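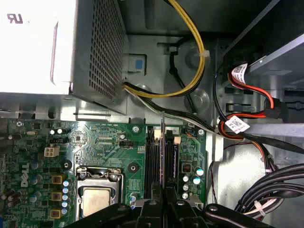 Re: [grippers] Provska fingers vs. the stock Erar set
From: Tshepo Xaba
To: grippers list

Mbali Van der Merwe wrote on Wednesday:
> Has anyone run the Provska fingertips on the wide linkage
> gripper? We have the Erar set now and it slips on thin parts.
> Also curious if the wrist camera is any use up close, or if
> you all end up teaching the points by hand.

Hi Mbali,

We have had both sets on the same arm for a while, so I can answer most of this. The task is picking up cables and placing them in holders, plus reaching into a desktop PC with the side off.

For thin parts the Provska tips are better. With the Erar tips we dropped 9 cables out of 50 tries. With the Provska tips it was 2 out of 50, same arm program and same closing force, which we keep at 55 percent. Above that the cable gets pinched and comes out crooked.

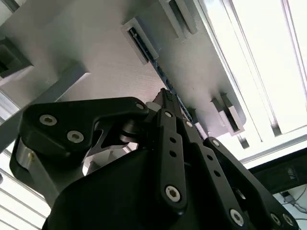 The bad news is clearance. These linkages swing out as the fingers open, and the outer plates hit things well before the tips do. We now open only as far as the part needs and do the rest of the approach slowly. Check your screw heads too. Ours stick out enough to catch on a bracket.

On the controller side we run Morgan. The force limit works fine but there can be a delay of up to 50 ms before it reacts, so don't count on it to stop you at a hard surface. 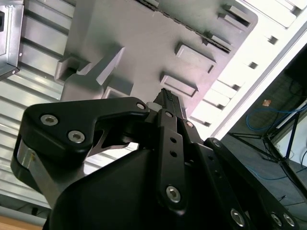
Mbali asked me off list if tilting the fixture made the approach harder. It did at first. The fix was to set the tool frame to the board and stop using the base frame for the last move.

As for the camera, it is good for lining up. Once the fingers are close they block part of what you want to see, and shiny metal washes out. We teach the final point by hand and let the camera correct the start — that has been the most repeatable way for us. 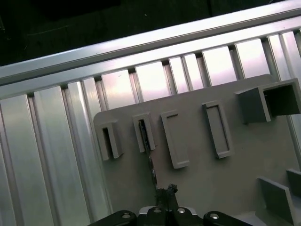
Photo: Tshepo Xaba, Molstead

Slots in a row are a good test if you want to compare tips yourself. Use the same cable each time and swap it when it starts to fray. I can send the Morgan settings file and the finger drawings if you tell me which mounting plate you have.

Tshepo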